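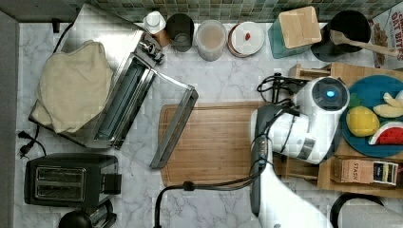 The Pumari robotics club spends December on kitchen work. Members get one countertop, a toaster oven, a plate of toy fruit and 24 sessions to teach an arm a few chores.
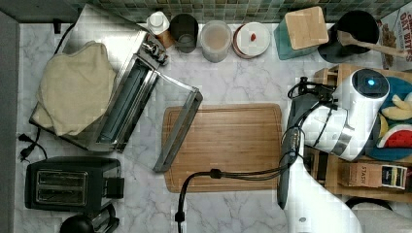 4 min read

The project is called Taver. Students drive the arm by hand first, and every attempt is saved - 947 of them so far, good and bad. A team of four sorts the attempts each evening and throws out the ones that stall.

Drawers are the hardest chore on the list. A handle gives the gripper very little room, and a small error in height means a miss.
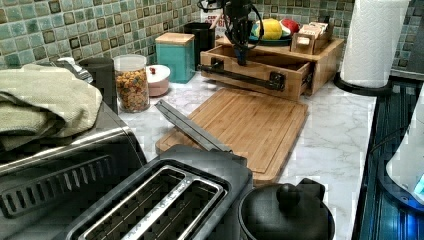 Temitope Nwachukwu says the drawer taught her more about patience than any class did, and that she would still pick it over the toaster oven.

The club runs its tests in blocks of 112. Scores go on a shared sheet, next to notes on lighting and cable slack.
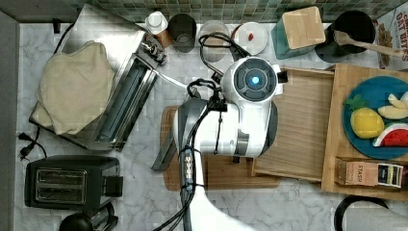
Cables get their own column because a snagged one ends a run. The next block starts after exams, with the Paju team taking the first shift.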